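From: Veronica Gavrilă
To: merkgate-kitchens
Subject: Re: [merkgate-kitchens] stone worktops, am I mad?

Tincuța Dobre wrote:

> Hello all, I've been reading the list for ages and never posted, so
> be gentle. We're finally doing the kitchen (the one with the sloping
> floor, for those who came to the open house) and I've fallen badly
> for dark grey marble. My sister thinks I've lost my mind. She says it
> stains if you so much as look at it and that I'll spend my life
> running after people with coasters.
>
> The other choice is beech like we've got now, which is black round
> the taps and I'm sick of oiling it. Does anybody here live with a
> dark marble, not just know someone who does? Is it as bad as they
> say? And is it worth paying for the sealing or can I do that myself?
> The quote has up to 500 for "treatment and aftercare" and I can't get
> anyone to tell me what that means.
>
> Tincuța

Hello Tincuța, and welcome out of the shadows! You're not mad, or if you are there's a fair few of us. We've had dark marble since we moved the kitchen to the back of the house and I'd have it again tomorrow, with a couple of things done differently, so let me ramble at you for a bit.

First, your sister's half right. Marble and acid do not get on. Lemon, vinegar, wine, tomato, that pink bathroom spray (don't ask), they all leave a mark, and the mark isn't a stain at all, it's the polish being eaten off. It's called etching. You'll see a dull patch in the shape of whatever was standing there, and no amount of scrubbing shifts it. It took me a whole evening with a cloth and a lot of bad language to learn that one, after Emanuel left half a lime face down by the kettle.

Now, the bit about dark stone that surprised me is that it's the opposite of white. On a white marble you fret about coffee and beetroot and turmeric. On a dark one you'd never spot the coffee, but every etch shows up pale, and so does limescale, and so does flour, and so do greasy fingers if the light's low and coming in sideways. Ours faces west and at about teatime in January you can read the whole day's cooking off it. By six it's dark out, the lamp's on and it looks like a magazine again. You do get used to it. I stopped noticing after the first winter.

What I'd do differently is the finish. We had it polished, as that was what they had in the yard and I was tired of choosing things. If I were starting again I'd go honed, the matt one. The etches are still there on honed stone but they don't catch your eye anything like as much, there being no shine to lose. It does hold on to oily marks a bit more, and you'll hear people say it looks grey and dead next to the polished sort. I went to see Cosmin's honed one in Dundell and I thought it was lovely, very soft, like slate that's been rained on and dried off. Ask for samples of both and take them home. Not the little squares on a ring, ask for proper offcuts. Then be horrible to them. Cut a lemon and leave it on overnight, put down a ring of red wine, drip some oil, stand a hot pan on one corner. If you can look at the result the next morning without wanting to cry, you're a marble person.

A word about colour, too. "Dark grey" covers a lot of ground. Some of it is nearly black, some of it leans blue or brown, and the veining runs from a few thin lines to something like a map of the Danube delta. It changes next to whatever you put on it as well. White things look very white against it and anything brown goes rather warm, I think. I'd been set on cream cupboards until I stood a plate on the sample, and then it had to be white and that was that.

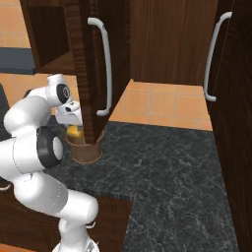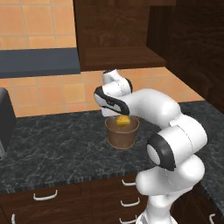
Dark grey marble worktop in both of these, with white and brown against it.

So do try your own things on the offcut before you order a single cupboard door. Bring a mug, bring the bread bin, bring the paint card, and move the lot round the room. Look at it in the morning and look at it again with the lights on. Our electrician had put in very cold bulbs and the stone looked like a wet pavement under them, and I was all ready to ring the yard and complain. Warmer bulbs, problem gone. I never did ring, thank goodness.

Right — sealing. Do not pay up to 500 for it, not without a proper explanation in writing! Sealer is a bottle of stuff you wipe on, leave for as long as the label says, and wipe off again. You need a clean dry worktop, a soft cloth, an open window and a bit of patience, and it's honestly less bother than oiling your beech. What it does is slow down things soaking in, so you've time to find the oil before it gets comfortable. What it doesn't do is stop etching. I can't say that loudly enough. Half the disappointed people I've met were told the stone was "protected" and took that to mean lemons.

To see whether it needs doing, put a spoonful of water on it and go and hang the washing out. If the stone's gone darker underneath when you come back, it wants sealing. If the water's just sitting there looking at you, leave it alone. Try a spot by the sink and a spot by the hob, as they don't wear at the same rate. On a really dark stone you have to get down and squint along it. I do ours when I remember, which isn't often, and the bit by the hob needs it far more than the rest.

It may be that your 500 covers something more than the bottle. Nelu's quote from Tănase had a line very like yours, and when he pushed them it came out as the first sealing, plus one visit later on to polish out marks. That second part could be worth something if you have children or a husband who bakes. Ask them three things: what's the product, who comes out, and does the visit run out if you don't use it. If they go vague on you, cross it off and see whether the rest of the quote stays where it was. Nelu's didn't, by the way, the delivery went up a bit to make up for it, so keep the old copy to wave at them.

Other bits and bobs, in no order.

Joins. Ask where they'll be before anyone cuts anything. We've 2 pieces and the join is right by the sink, the worst place it could be, and it collects grime like you wouldn't believe. It should have gone along the other run where I never do anything. On a veined stone you also want to see how the pattern's going to meet. Go to the yard and look at your actual slab, and have them show you on it with chalk or tape. They'll sigh. Let them.

The sloping floor. You'll need the cupboards dead level before the template man comes, and properly packed underneath, as stone won't bend to suit them the way your beech does. Ilitz came to do ours, took one look with the spirit level and went home again, quite rightly, and we lost our place in the queue. If your fitter says "that'll do", it won't. And do think about how it's getting into the house. Yours has that turn in the passage, doesn't it? A long piece can't go round a tight corner flat, and it has to be carried on its edge or it can snap.

Edges. Have them take the sharpness off, just a small rounding. A crisp square edge looks wonderful and chips the first time somebody swings a casserole at it. I've got 2 chips, both at the dishwasher, both mine. A darker stone does at least forgive you there if you get it filled by somebody decent.

Heat. It won't scorch like wood but a sudden very hot pan on one spot can crack it, particularly near a cut-out. Use a trivet. I keep a slab of old cork by the hob, ugly thing, does the job.

Cleaning. Hot water and a drop of washing up liquid, then dry it with a tea towel. Dry it every time near the taps if your water's as hard as ours. Nothing with vinegar in it, nothing with lemon in it, and hide the limescale spray before your mother-in-law visits. For oil that's got in, you make a paste of bicarb and water, spread it on thickly, put cling film over and leave it till the next day. It worked on the ring from our oil bottle after a second go. I've since put the oil bottle on a saucer, and the vinegar, and the lemons live in a bowl on the windowsill.

As for running after people with coasters, I did it for the first month or so and was thoroughly unpleasant company. Then there was the lime, and then a party, and after that the thing had enough marks on it that one more didn't matter. It was rather a relief. You could always do what Cosmin did and have stone on the one side and keep a bit of wood for the chopping and the lemon squeezing. If part of your beech is still sound away from the taps, it'll sand back nicely, and I'd think hard about that before it all goes in the skip.

You're very welcome to come and look at ours, warts and all. Friday is good, any time after four when the sun's on it, so you see it at its absolute worst. Bring your sister.

And does anyone on the list know a person who re-polishes in place? I mean just a patch, not the full top. The chap we used has retired and I'd like the lime seen to before the spring.

Love to all,
Veronica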